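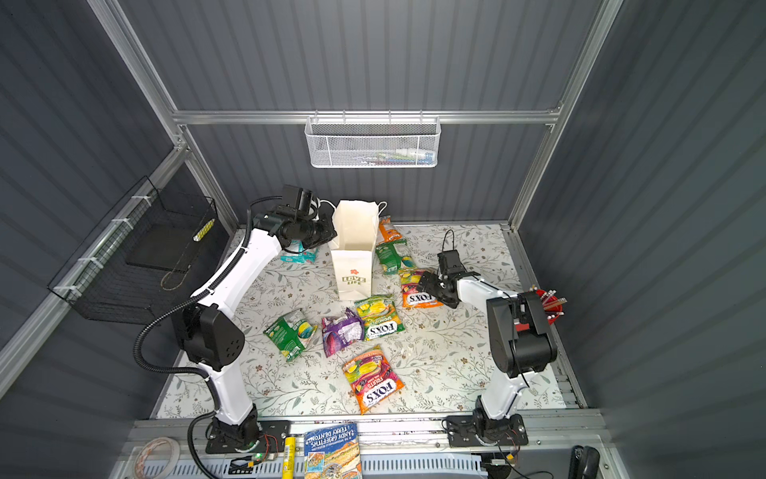

Week 7: can a machine pack a bag yet?

Okay, so last Monday we did rigid boxes, and I promised you the annoying stuff. Candy bags! They crumple, they slide, and the label ends up facing any which way. A paper shopping bag is just as bad (push on the rim and the whole opening changes shape on you).

My own answer is "sort of, slowly." Two arms help a lot, one to steady the bag and one to load it.

For next time, read the Wurkcombe handout, pages 2 and 3, and bring me one chore you think is harder. Radu Vasiliu has spare copies.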